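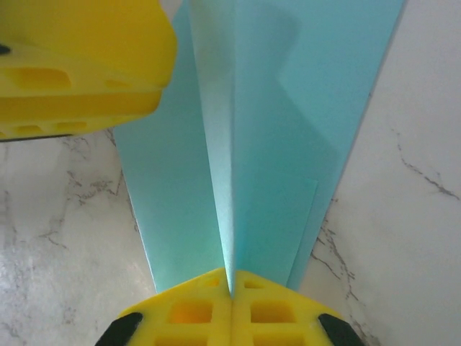 Membrane thickness as a stand-alone sign of chorionicity in twins: does anyone still report it? Our department (Barnum, mixed general and OB list) has a template that asks for a thickness in mm even when the insertion has already been seen and classified. I think the field should go. The reading depends heavily on where along the membrane you measure and at what angle. Take a sheet of paper pinched at its center crease, like the light blue one: measure across the crease and you get both sides, measure out on one panel and you get only that side. A membrane that folds on itself near the placental edge can do the same thing and give you a falsely thick value in a monochorionic pair.
Posted by gainknob

Reply from lambda_or_t
Agree on the artifact, disagree on removing the field. In late referrals with no early scan on record it can be the only thing you have. Same-sex fetuses, single placental mass, insertion site behind a limb – what do you report then?

Reply from gainknob
"Chorionicity not determined," managed as monochorionic. A thickness number in that situation makes the report look more certain than it is. The referring office reads the number and skips the comment line under it.

Reply from coldgel
What cutoff does the template use? Ours has 2 mm typed into the help text with no source. When I asked, the answer was that it came over with the old Mondura package and got carried into Tanui at the changeover.

Reply from gainknob
Same value, same help text. We are on Tanui as well, so probably the same import.
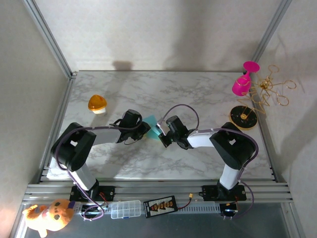

Two arms on one rail, reaching toward the middle of the table.

Reply from axialres
Before anyone deletes anything, it would help to know how repeatable the measurement is in your own hands. We pulled 115 twin studies with stored membrane clips and had two readers measure each one blind to the report. Agreement was acceptable when the beam hit the membrane at a right angle. It was poor when the membrane lay parallel to the beam, as you would expect from lateral resolution. The problem is that the template records the value and leaves out the angle.

Reply from lambda_or_t
That supports keeping the field and adding a second one for angle.

Reply from axialres
It supports either. I would accept a drop-down with "perpendicular / oblique / not assessable" and have the number blocked unless the first option is picked. Tanui can do conditional fields, but on our license only the site admin can build them.

Reply from coldgel
What gestations were in the set? Membranes thin out as pregnancy goes on, so a pooled agreement figure doesn't tell me much.

Reply from axialres
First trimester and early second, up to 16 weeks. Nothing later. You are right that it can't be carried over to late referrals, where lambda_or_t wants to use it.

Reply from lambda_or_t
Fair. I would still rather have a poor measurement labeled as poor than a blank. We get transfers from Starden with the first-trimester images missing and the word "twins" on the request, no more than that.

Reply from gainknob
Then the fix is to get the images. The insertion is easiest to read early, and if a still was stored with the placenta in view, anyone can classify it afterward. I have asked for this in our protocol: one still of the insertion, one sweep along the full membrane, low gain, focus set at membrane level. It adds little time.

Reply from coldgel
Add harmonic imaging off for one of the stills. On our older probe it thickens the membrane line noticeably. I have not tested this properly, just side by side on the same patient.

Reply from axialres
I see the reverse on ours. Depends on the preset and how much compression it applies. Check dynamic range before blaming harmonics.

Reply from coldgel
Will check. Dynamic range was left at the preset for both.

Reply from gainknob
Template review is in December. I will propose the angle drop-down with the number blocked by default, and take out the cutoff in the help text – if someone finds a source for it, post it and I will attach it instead.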